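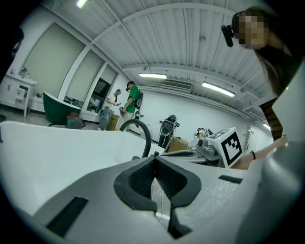
Ottilie Wallner said there was no rule against it, she had looked, and that if I wanted to object to Fornen chairing the Panel on the Freedom of the Press I would have to do it in the tea break, as an individual, and preferably near the door.

I said that Fornen did not have a press. It had had one until the previous December.

She said this could be seen as giving them a fresh pair of eyes.

We were on the second floor of the Assembly building in Grelton, in the long corridor with the flags. There are 156 member states, and the corridor was built for rather fewer, so after the letter P the flags go round the corner and carry on past the toilets. Ottilie had worked there for 23 years. I had worked there for five weeks, as a junior drafter, and had so far drafted a paragraph on the parking of official cars which was thought to be too strong.

"What do they say about the editors?" I asked.

"Which editors?"

"The ones in prison."

"They say that no editor is in prison in Fornen." She moved a folder from one arm to the other. "They took away the licences first, you see. So at the time of arrest they were only people who had been editors."

The folder was the petition. It had come by post from Zutton, over the border, where most of the newspaper people who got out of Fornen were living above shops and in each other's spare rooms. It ran to 646 pages. Every page was one person: a name, a job, the date they were taken, the date they were last heard from, and at the bottom a space marked "Present whereabouts", filled in by whoever was left to fill it in. One said "Ask them." One had only a drawing of a bicycle, done by a child.

Petitions were received by the Registry. The Registry, on seeing a petition, stamped it and sent it to the panel concerned, and the panel concerned sent it to its chair. I had read the procedure twice on the tram that morning to be sure that I had it right.

"So it goes to Fornen," I said.

"It goes to the chair."

"Who'll be from Fornen."

"Who will be acting in a personal capacity," said Ottilie, "in a suit paid for by Fornen. Yes."

The election was at eleven. I had pictured elections at the Assembly as a matter of speeches, but the regional groups settle things among themselves beforehand, over a good deal of lunch, and put forward exactly as many names as there are seats. This is called a clean slate. A slate with too many names on it is called a contest, and people still spoke about the last one in lowered voices. It had gone on past six and the catering staff had left.

The President of the session asked whether there was any objection to the name of Fornen. He asked it in the direction of his papers. In the third row the delegate of a large and famous democracy, which had put out a very moving statement on the editors only the week before, discovered something wrong with his earpiece. The woman next to him helped him look at it. By the time they had got it working Fornen had been elected, and he joined in the applause with real warmth, perhaps out of relief at being able to hear it.

The new chair took the stand. He was a small man with a pleasant voice and he thanked everyone. He said a free press was like a garden. He said that a garden needed a wall, and a gate, and somebody to keep the key to the gate, and he went on about this for so long that one of the interpreters, I was told afterwards, lost track and gave the Spanish speakers several minutes on hedges.

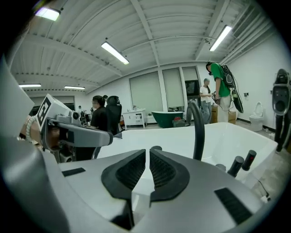 White beads, white bath.

The tea break was at half past twelve. I stood near the door as advised.

I had made a badge. It was a poor badge, a bit of card on a safety pin, and on it I had written the name from page 200, which I had picked by letting the folder fall open. She had been a subeditor on a country paper, farm prices and brass bands. Her crime, as far as anybody at Zutton could work out, was to have corrected the spelling in a speech by the Minister of the Interior. She had put a small note underneath to say so.

Four delegates read the badge and introduced themselves to me by it. One of them asked how I was finding Grelton. Another said he was sure we had met, at the dinner at Ông, the one by the river with the awful chairs, and I said no, I was fairly certain we hadn't. He told me I hadn't changed a bit.

Then the new chair came for his tea, and he read it too.

I watched him get to the end of the surname. He had a biscuit in his saucer and he looked down at it, and then at me again, and the pleasant voice said that he did not believe he had the honour.

"No," I said. "She's on page 200."

"Of what?"

"It's coming to your office. They'll send it up."

He nodded slowly. He said that he looked forward to reading it, and that he would of course have to refer it to the proper authorities at home for their comments. Then he took his tea to the far side of the room, where he was congratulated by the man with the earpiece.

Ottilie had been by the urn all this time, making a cup last. She walked over and straightened my badge, which had slipped, and told me in a low voice that I was in breach of the dress code, the staff code and the rule on items of card in public areas. I asked if there was really a rule on items of card. She said there was going to be, she'd be asked to write it, and that her drafts generally took between four and six months.

"Where is the folder?" I said.

"In the Registry."

"Stamped?"

"Well," said Ottilie. "It's a long petition and they need a working copy. I told them one wouldn't be enough. There are 156 member states, and I couldn't find anything to say that they mustn't each have one." She finished the tea. "I did look. Are you any good with a photocopier? It sticks at the letter P."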